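Town's Loudest Wallpaper Goes Out of Print, and Zotgate Takes It Personally

25 April 2020

The last rolls of Orakzai Red have left the warehouse, and the people of Zotgate are behaving as if somebody had canceled the color itself.

The pattern, a saturated orange-red covered in large white lilies, was dropped this month by Fusis, the wallpaper firm that has printed it on the edge of town for longer than most of its staff have been alive. A two-paragraph notice on the company's website said the design "no longer reflects how customers live today." Customers who live today wrote back. The firm received 78 messages in the first day, one of them in verse.

"I expected a few complaints," said Farzana Tanoli, who runs the pattern archive at Fusis and has spent April answering the phone. "I did not expect a man to read me the measurements of his hallway and then go quiet."

Orakzai Red was never supposed to be popular. It was drawn for a hotel in Clestov that wanted its dining room to look expensive by candlelight and then went out of business before anyone could light a candle. Fusis was left with 1,263 rolls and a sales team that had already been told to stop ordering lunch. The rolls went on sale locally at a price that made good taste seem like an extravagance, and within a few years you could not visit a dentist in Zotgate without being stared down by a lily.

It went up in the bakery, in the bus station waiting room and in the upstairs of the library, where it is said to have improved borrowing, mainly by encouraging people to take their books somewhere else to read. Couples argued over it. Landlords painted over it, and then painted over it again, the red having a well-known habit of coming through two coats of cream.

Mohsin Warraich has hung more of it than anyone living. He has been a paperhanger for most of his adult life and describes the pattern as "a steady income and a steady headache." The trouble, he says, is the repeat. The lilies are big and symmetrical, so a blossom has to land square in the middle of the wall, and houses in Zotgate were not built by people who cared where the middle was.

"You start from the center and work out to the corners," Warraich said. "Then you find out the corners are not where the house told you they were. I have had petals meet petals and I have had petals meet a light switch. People forgive you for the light switch."

He has 3 rolls left in his garage and says they are not for sale. He then named a price.

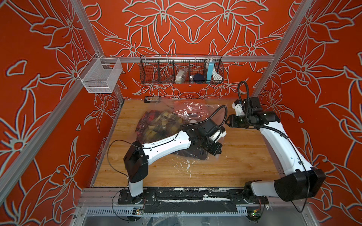 White lily-like flowers on orange-red panels, with the blossoms centered on the back wall.

Fusis says the decision was about paper and ink more than fashion. The red needs its own ink, the ink needs its own drum, and the drum has to be cleaned for most of a shift before anything paler can go near it. A run of gray linen effect, the company's current best seller, came out faintly pink last year. It sold out, but Fusis would prefer not to make a policy of it.

Replacing the old favorite in the spring catalog are 6 new designs, among them Oat, Pale Oat and something called Morning Pebble. Tanoli was asked whether any of them might one day inspire the same loyalty. She looked through the sample book for a while and said that Pale Oat was very easy to clean.

A petition to bring back the lilies is going around by email. Its supporters would like a single anniversary printing, enough for repairs, and they have asked that the shade not be "softened, warmed, or in any way improved." Fusis has promised to reply by the end of next month. The reply, the company confirmed, will be on plain paper.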